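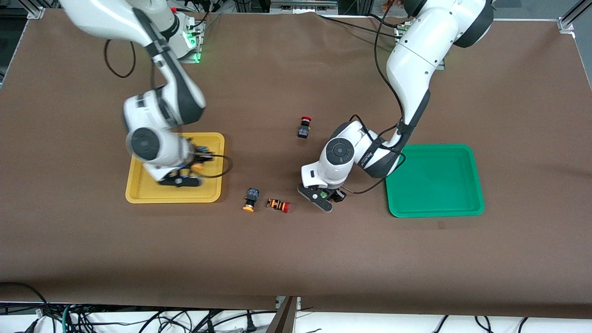
One parent remarked that hearing aids had opened up the dinner table, and that the whole family now talked more and talked better. It is a lovely summary of what early support can do for childhood hearing loss, a reduced ability to hear in one or both ears that is present at birth or develops before adulthood.

Types

Conductive hearing loss arises when sound has trouble passing through the outer or middle ear. Fluid behind the eardrum is a very common cause, and it often clears up without treatment. Sensorineural hearing loss involves the inner ear or the hearing nerve and is usually permanent. Mixed loss combines the two. Degree runs from mild to profound, and even a mild loss can make a busy classroom hard work for a child.

Screening and diagnosis

Newborn screening is one of the great success stories of child health! The tests are quick and painless, and many babies sleep right through them. A baby who does not pass is sent for fuller testing, though plenty of these babies turn out to hear well. Some losses appear later, so checks continue in preschool and grade school.

Support

Hearing aids can be fitted in the first months of life. Cochlear implants may help children with severe or profound loss. Sign language, spoken language, or both together can give a child a rich and full way to communicate, and families often learn right alongside their children.

Regional programs

The Vollell Hearing Program, based in Hunt, tested 1,567 children in its first school-year drive and found 260 in need of follow-up. It runs four clinics, the newest of them in Vositz, and lends classroom microphone systems through its Grirkora equipment library. Its family sign classes start each May and are wonderfully popular, with grandparents and cousins welcome.

See also: Glue ear; Auditory neuropathy; Deaf education

Last updated Mar 12, 2020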